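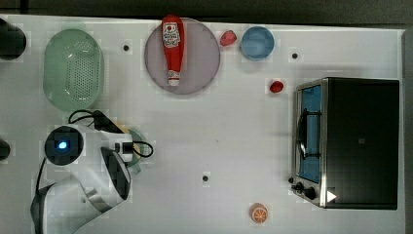 The Tristham compact oven at the right-hand end of the table, with plate, bowl and colander.

Tristham compact oven: long-term review
Words: Hiu-tung Kwok

I bought the Tristham in September to replace a Mestex of similar capacity whose thermostat had drifted so far that biscuits could only be baked by watching them. It has been in use on most days from then on, mainly for two people, and for a period of several weeks it was the only oven in the flat. The notes below cover temperature, evenness, controls, cleaning and noise. I have not tested the rotisserie attachment, which is sold separately.

Size and placement

The body is black with stainless steel trim. The maker gives a width of 403 mm and my tape agrees. Depth is the figure to check before buying, as the handle stands proud of the door and the back needs a clear gap for air. The instructions ask for the gap at the sides as well. On a narrow worktop with a wall behind it, the usable strip left in front is too shallow for a dinner plate, and you will end up carrying hot trays to another surface.

On a table there is no such difficulty. I keep mine at one end with the door facing along the length of the surface, so a plate and a bowl can be set out within reach before the door is opened. I recommend this arrangement to anyone with the space. The mains lead leaves the body low down at the rear and is short. I had to move the oven once for this reason alone.

Cavity

The interior shows bright blue through the glass. I had expected this to be a nuisance and it has been mildly useful: browned food stands out against it better than it did against the dark lining of the Mestex. It does make it harder to judge the colour of pale things. Meringues and shortbread look cooler in tone than they are, and I open the door to check them.

There are three shelf heights. The middle one suits nearly everything. The lowest is close enough to the bottom elements to scorch the base of a tart unless a second tray is put under it. The top position is for grilling only.

A large round dinner plate will go in for warming if it is put in level and pushed fully back, but check yours against the door before relying on it. Wide rims are the problem. Small bowls go in without trouble, two side by side.

Temperature

I used an oven thermometer on the middle shelf and let the cavity settle for half an hour before reading. With the dial at 180 the average was 176, which is closer than I have had from any small oven. At 150 the agreement was equally good. At 220 it fell short by a wider margin and took a long time to recover after the door had been opened. If you bake bread, preheat for longer than the indicator light suggests. The light goes out when the air is hot, well before the walls are.

The thermostat cycles audibly, with a click each time. The swing between the elements switching off and on again is moderate – enough to matter for custards, not enough to matter for potatoes. A water bath evens it out.

Evenness

My test is a tray of plain white bread slices on the middle shelf, photographed at the end and compared. The back left corner browned first on every run. The strip nearest the glass was always last. Turning the tray once, a little past halfway, gives an acceptable result. The fan setting reduces the difference without removing it, and dries the surface of cakes more than I like, so I use it for vegetables and not much else.

A small chicken took 74 minutes without the fan, turned once, with the skin evenly coloured apart from one wing. The same weight of bird in the Mestex needed longer and was paler underneath. Cherry tomatoes halved on a tray, at a low setting, dried evenly over an afternoon. Whole ones burst and spit, and should be covered.

Controls and door

Two dials: temperature and timer. The timer is mechanical and inaccurate at the short end. Set to five minutes it rang early on most attempts. To get a reliable short period, turn it past ten and then back. The manual gives this instruction too, in small type. There is no way to run the oven without the timer except the continuous position, and it is easy to go past that by accident.

The silver handle runs along most of the door and can be held anywhere along its length. It becomes warm during a long roast but has never been too hot to touch with a bare hand. The glass does become too hot to touch. The door stays put when half open, a point on which the Mestex failed, and the hinge has not loosened.

Cleaning

The crumb tray slides out from the front, below the door. It is shallow and tips its contents on the floor if pulled quickly. The cavity wipes clean with warm water and washing-up liquid if this is done the same day. Grease left for a week needs a paste of bicarbonate and some patience. Splashes of sauce are the worst of it: ketchup brushed on as a glaze, with its sugar, welded itself to the side wall and has left a faint brown mark that nothing has shifted. I now put the glaze on for the last few minutes only.

The steel trim shows fingerprints. The black parts show dust. Neither affects the cooking.

Noise and smell

The fan is quiet at a distance and intrusive if you are working at the same table. It continues for a while after the oven is switched off. There was a strong smell during the first two sessions, as the manual warns, and the room needed airing. It has not come back.

Accessories in the box

One wire shelf, one tray, one tray grip. The shelf is good. The tray is thin and buckles with a bang at high settings, then flattens again on cooling. I replaced it with a heavier one from Forsberg, sold for a larger oven but small enough to clear the runners. The grip is awkward and I use a folded tea towel.

As the oven has no drip channel at the front, rinsed vegetables should be well drained before they go in, or water collects on the sill of the door. I leave them in an oval colander for about 4 minutes and shake them once.

Compared with the Kustik

The nearest alternative I have used for any length of time is the Kustik, which belongs to my sister and which I borrowed for a fortnight. It heats up faster and has a digital timer that can be trusted. Its cavity is lower, and a chicken touches the top elements. Its temperature readings were further out at every setting I tried, always on the hot side. For toast and reheating I would take the Kustik. For baking and roasting I would keep the Tristham.

Faults to date

One. The rubber foot at the back right came off when the oven was dragged instead of lifted. Tristham sent a replacement without charge, along with a second one I had not asked for. The markings on the temperature dial are beginning to wear at the 180 position.

Verdict

For: accurate up to the middle of its range, good door and handle, easy to wipe down if done promptly.
Against: poor timer, thin tray, slow recovery at high settings, short lead.

Recommended for one or two people who bake. Households that mostly want toast can spend less.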